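3.2 Water use at the kitchen sink

Households in Huller and Hurmont were asked to keep a diary of washing up for 35 days, beginning on 17th April. Each entry gave the time of day, whether a bowl or plug was used, and whether the tap was left running between items. Meter readings were taken at the start and end of the period. Flats in Sosa were left out of this part of the study, as most of them share a meter with the flat next door.

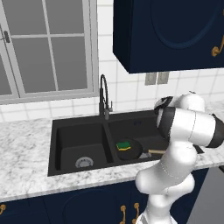
Diaries were returned by 570 households. Those that washed pans separately from plates tended to leave the tap running for longer, and this held for both towns. Soaking was reported less often than we had expected from the pilot work in October. Several people wrote that they had no room to leave a pan standing while other things were being washed, and this answer came mostly from homes with a single basin.

We therefore grouped the homes by type of sink. Homes with a double sink were more likely to wash in one side and rinse in the other, but many used only one side and kept the second for draining. The two habits have very different effects on water use and are treated separately in Table 2.

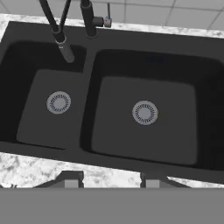

Figure 3. Double-basin sink with a smaller left and a larger right basin, each with its own drain strainer.

Basin size was recorded only in Hurmont. Where the basins were unequal, the diaries did not always say which one had been filled, and these entries were left out of the volume estimates.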